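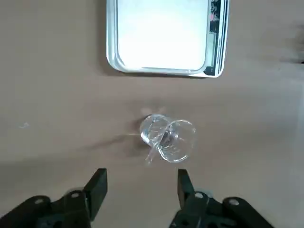 Speaker notes — Two fingers and a beaker: what we learned comparing grippers

Lab automation meetup, May 27, 2019. Speaker: Larasati Ngui

Slide 1. Say hello, thank Hafiz Sitompul for the rig and for half of these slides. Ask who has tried to pick up glass with a robot. Wait for the groans!

Slide 2. The question we started with: can one pair of plain parallel fingers do ordinary bench chores, or do you need a special hand for every job? We ran the Clostance fingers against the Trarico ones on the same two arms, with the same Nala controller. 400 grasps to start, then 2193 once we trusted the logging. (Don't read the table out loud. Point at the glass row and move on.)

Slide 3. Flat metal first. I love this part, it looks so dull and it's so hard — the fingers come in from above and there is very little height to close on. A few millimeters of error in the arm and you are pushing down on the table. Talk about slow approach speeds here.
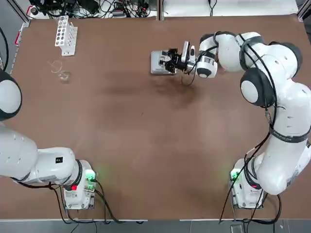 Right arm lowered onto the flat silver piece, rack and small beaker on the far side.

Slide 4. Cameras. The wrist view is wonderful up close, but clear glass shows up as a few highlights and a shadow. The side view gives you height above the table. Use both if you can! Mention that we changed the controller's stopping force twice in May and had to rerun everything after the second change.

Slide 5. Beakers. Smooth round wall, parallel fingers, only a thin line of contact. Clostance pads held better for us at low force, Trarico opened faster. Play the clip, and let people look at it before talking.

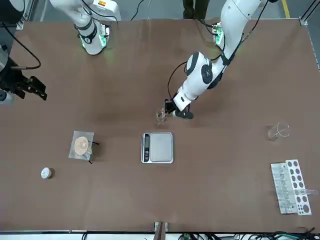
Small beaker in the left arm's gripper, close to the scale.

Slide 6. What we want to try next: softer pads, tipped-over glassware, tweezers. Hafiz wants tweezers most of all. Take questions — if someone asks about price, send them to Hafiz.

Print this page | E-mail this page

Related items
Gallardo wrist mounts: setup notes
Nala controller: setting a stopping force
Picking up clear things, part 1

Contact | Copyright 2019 Larasati Ngui | Back to top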